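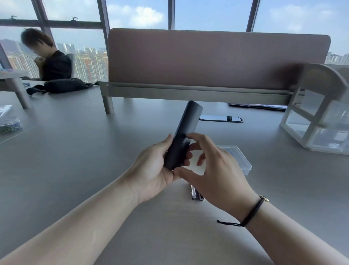 # Site visit: Kestness coolant and swarf recovery plant

The visit was arranged to look at one thing, the recovery of cutting fluid from metal chips before the chips leave the building. Our own shop sends chips out wet and pays for the weight of fluid going with them. Kestness runs a wringer and a closed return line, and has done so since January of last year.

## Layout

Chips arrive from two machining halls on a hinged steel belt conveyor. Aluminum and steel are kept apart from the machine onward, with separate belts and separate hoppers. A crusher at the end of each belt reduces long stringy turnings to short pieces, and the crushed chips drop into the wringer, a centrifuge supplied by Çetinkaya. Fluid thrown off in the wringer runs by gravity to a settling tank in the floor pit.

From the pit the fluid passes through a paper band filter and then a coalescer, where tramp oil is skimmed off. Concentration is checked by refractometer once per shift and corrected at the mixing station before the fluid goes back to the halls. 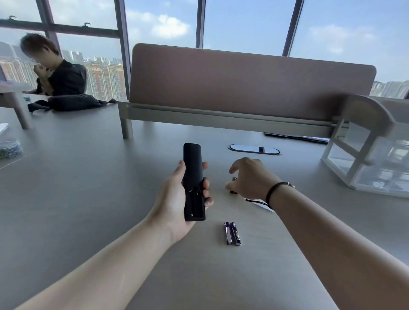 Hamidreza Safavi

## Figures given on site

| Item | Value |
|---|---|
| Chips processed per week, both lines | 1,787 kg |
| Fluid returned per week | 529 L |
| Residual moisture after wringing, by weight | 2% |
| Interval between basket inspections | 12 weeks |

The moisture figure is for steel. Kamran Najafi, who runs the recovery line, did not have a current value for aluminum and expects it to be higher. Samples are weighed, dried in an oven and weighed again. I asked for the raw sheets and they are to be sent.

The drier chips also bring a better price from the scrap buyer, Udberg, under a contract with a moisture limit. Loads above the limit are docked. I was not shown the rates.

## Maintenance

The crusher is the weak point. Bar ends and dropped inserts get through the magnetic trap and stop the cutters. The drive reverses automatically on overload, and after repeated trips the operator has to open the housing under lockout. Najafi would fit a larger drop-out chute ahead of the crusher if he were buying again.

Band filter paper is the main consumable. Used paper goes out as oily waste in closed drums, together with absorbent socks from around the pit. The skimmed oil is collected separately.

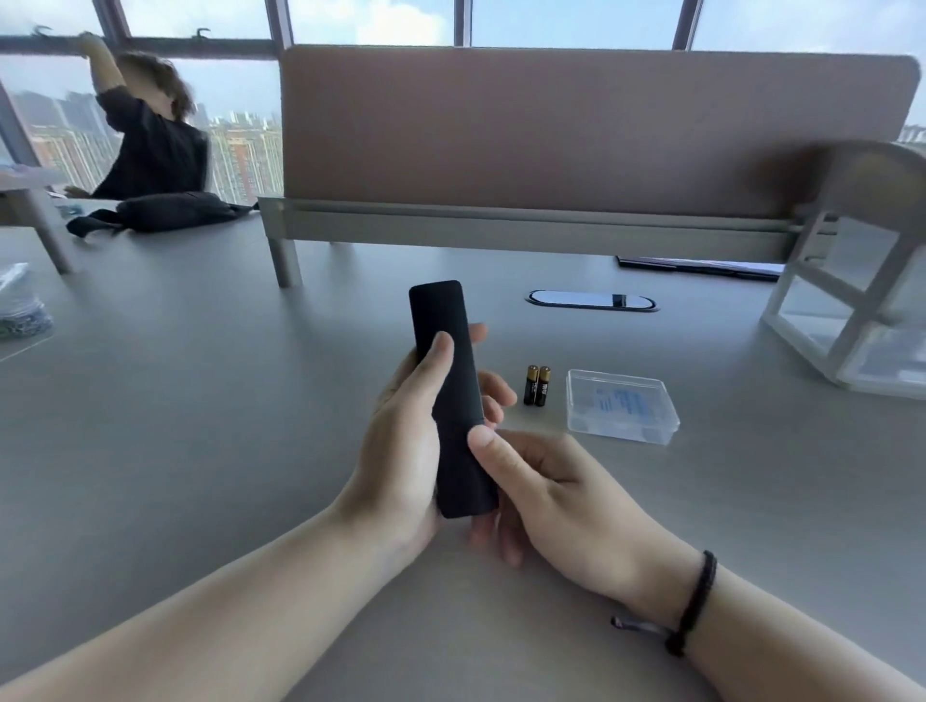
*Remote control with two AA batteries on the desk.*

## Points for our shop

- Our chip volume is lower, and a single wringer with a batch changeover between metals may be enough. Brarex quotes a unit in that size.
- The floor pit would need a liner and leak detection. An above-ground tank with a lift pump avoids the excavation but adds a pump to maintain.
- Ceiling height at our east bay needs to be measured before any conveyor drawing is requested.
- Bacterial growth in the returned fluid was not discussed in enough detail. Kestness aerates the tank over weekends. Biocide dosing records should be requested with the moisture sheets.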